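A Sunday at the Vuston Accessory Fair

My sister sells hair accessories and small jewelry in a little shop, and this year she asked me to go with her to the fair in Vuston. I had never been to a trade fair before. I write this report for people who are in the same position and want to know if the trip is worth the money.

We went on Sun 26 October, the last day. The fair is held in the old market hall behind the train station. From the platform you walk straight ahead, pass the post office, and then you see the flags. If you come by car, please be careful, because the parking lot in front is only for exhibitors. We saw several drivers who had to turn back at the gate.

The entrance

Tickets are sold at the door and also on the website. We bought ours on the website and still had to stand in the same line as everybody else, which I found a little strange. After the door you receive a paper badge and a map of the hall. Keep the map. The numbers of the stands are written very small on the carpet, and row C is for some reason on the other side of row F.

Coats can be left in the cloakroom for 2 euros. I recommend it, as the hall is well heated and the aisles are narrow.

Who was there

Most of the stands belong to small importers and family workshops. They sell hair clips, headbands, scarves, brooches, belts and a lot of packaging. The biggest stand was Wultix, which makes display cards and boxes. My sister spent almost one hour there. She wanted cards with two holes for earrings, but in gray, and it seems that gray is difficult. In the end they promised to send her samples in November.

I liked more the stand of Tymoshchuk, a family workshop which makes combs and hairpins from horn and wood. They had a small workbench and one man was polishing a comb by hand while he talked with the visitors. He explained that the teeth must be rounded one after another, otherwise they pull the hair. I bought one comb for myself. It was not cheap, but it is very pleasant to hold.

The clips

Claw clips were everywhere. I remember them from my school years, and I was surprised to see how many kinds exist now: flat ones, square ones, very large ones for thick hair, and tiny ones for children. The fashion for next year, according to the sellers, is again dark colors with something shiny on top. Pearls are a little less popular than last year, and small stones are coming back.

My sister is careful with stones. She says that customers bring back a clip as soon as one stone falls out, so she always asks if they are glued or set in metal. Not every seller could answer this question. The black clips with rhinestone flowers and a short hanging chain were her favorites of the whole day, because they look elegant enough for a wedding and can also be worn to the office. 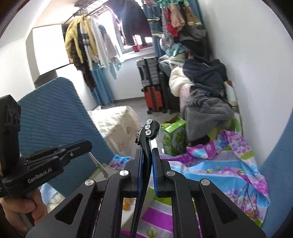 Prices and minimum orders

This is the part where a beginner can make mistakes, so I wrote down what we learned. The price on the table is almost never the full price. You must ask if it includes tax, delivery and the card on which the clip is fixed.

The minimum order is also very different from stand to stand. At Suron, who had the best prices for simple clips, you have to take 800 pieces, and they can be mixed only in colors, not in models. Another importer asked for 700 but allowed any mix. For a small shop this is still too much. Some workshops sell by the dozen, and for us this was the better choice, even if each piece costs more.

Food and rest

There is a café on the upper floor with soup, sandwiches and a good plum cake. Go before noon. After that it is hard to find a chair. The toilets are downstairs and were clean the whole day.

Would I go again?

Yes, but I would choose the first day. On Sunday many sellers were already tired, and after three o'clock some of them began to pack their boxes although the fair was open until five. On the other hand, a few stands were selling their display pieces for half price at the end, and my sister came home with a full bag of headbands.

Wear comfortable shoes and bring your own pen.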